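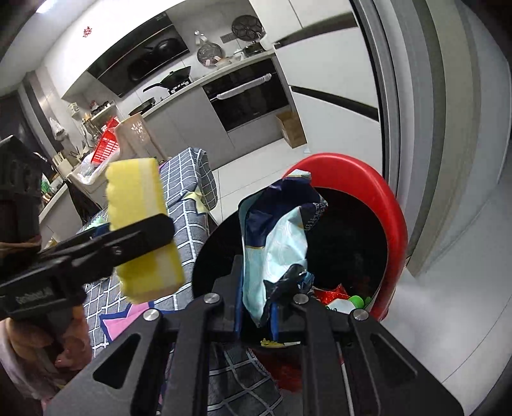

Plendinora Home Skills, evening course
Handout 4: Clearing out the cleaning bucket

Welcome back, everyone, and well done for getting through the cutlery drawer (I know some of you found it heavier going than you expected!). This time we move on to the bucket, that dear old thing most of us keep in or near the kitchen and hardly ever look into.

A bucket starts life holding a sponge and a cloth or two. Then a folded bag goes in, and a stray bottle, and a sweet wrapper, and before long you are fishing about in the dark for the one thing you want.

What to do at home

Put an old cloth down first and lift everything out on to it, one piece at a time. Please don't tip the bucket up, however tempting it is, as lids do work loose.

Sort into 3 heaps: cleaning things, things that live elsewhere, and rubbish. Cloth bags nearly always belong in the second heap. Shake them out, fold them flat and hang them by the door.

Squeeze each sponge and have a good look at it. If it smells or crumbles, let it go.

Wash the bucket with 300 ml of white vinegar topped up with warm water, rinse, and leave it upside down to drain.

Those in the Molano group, please bring your list of what you found to the next class, at 8 as usual.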